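How to Move a Hand Packing Station to a Shared Robot Cell

February 14, 2022

This guide covers the changeover of one manual station to a two-arm cell where an operator still works each shift. It was written after the tableware line at Grunel was converted, and most of the steps apply to any light goods that are sorted, stacked or set out by hand. It does not cover robot programming. It covers the work around the robot and the people who do it.

Before you start

You need the current work instruction for the station, the last 3 months of breakage records, and the shift roster. If the work instruction is out of date, fix that first. At Grunel the written instruction had plates going down before bowls, and both shifts had been doing it the other way for years. The arms were set up from the paper version and had to be set up again.

Step 1. Write down the job as it is done

Watch a full shift on days and a full shift on nights. Record every task, including the ones that are not in the instruction: wiping a rim, turning a plate to check the pattern, pulling a chipped bowl, fetching liners, answering the phone. Mark each task as repeat work, judgment work or errand.

Only repeat work should go to the arms at first. In our list of 18 tasks, 7 were repeat work. The rest stayed with the operators, and the errands turned out to take more of the day than the supervisors had thought.

Step 2. Tell the crew what is changing

Do this before the equipment arrives. Give each person the following in writing:

Which tasks leave the job
Which tasks stay
What the new job title and pay grade will be
When training takes place and that it is paid time
Who to call when the cell stops

If the pay grade has not been settled, say so and give the date when it will be. At the Brutau plant the notice went out after the floor had been marked, and several people had already asked for transfers by then.

Step 3. Train operators before the cell goes live

Allow 2 full shifts per person. The first is spent on stops, restarts and clearing a dropped item. The second is spent on showing the arms a new pickup and checking the result. We used the Gerkomari training sheets with our own part names written in.

Have each operator press the stop and restart the cell alone, more than once. People who have only watched a restart tend to wait for maintenance, and the line backs up.

Step 4. Set up the work surface

Use a surface that is soft enough to protect glaze and plain enough that the items stand out against it. Felt is fine for tableware. Fix it down at the edges so it does not creep. Keep the layout the same between shifts, and if you use a rack for finished pieces, mark its position on the drawing for the cell.

Mark the floor so that people walking past know where the arms can reach. Run cables away from the side the operator stands on. The operator should be able to see the cell screen without leaning over the table.

Step 5. Start with single pieces
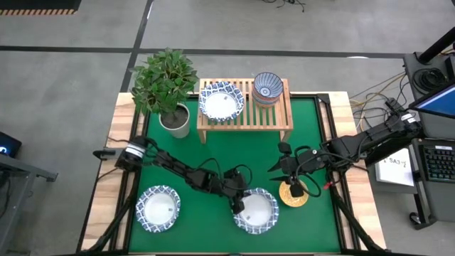 Keep the rate low for the first weeks. Single plates come first, stacks later. A stack that is slightly off center will pass at low speed and fall at full speed, so do not raise the rate on the strength of one good day. Log every stop with the item, the arm and what the operator did to clear it. The log belongs at the station, where the next shift can read it.

Do not post a target rate during this period. Operators at Grunel began clearing faults without logging them as soon as a number went up on the board.

Step 6. Review the job again

After 3 months, repeat Step 1 with the same forms. Expect less lifting and reaching, more standing in one place, and more time spent looking at a screen. The last two drew complaints on nights. An anti-fatigue mat and rotation to the receiving bench every two hours took care of most of them.

Check the grade as well. An operator who teaches pickups and clears faults is doing different work than a packer, and the title should match. Aaltonen, which handles our job evaluations, asks for the task list from before and after, so keep both.

Common problems

Cell stops at shift change: the outgoing operator left an item on the surface. Add a clear-table check to the handover sheet.

Operators reach in to straighten pieces: the stop button is too far away. Move it.

Breakage goes up in the second month: check the grip settings before blaming the supplier, then compare the log for each arm.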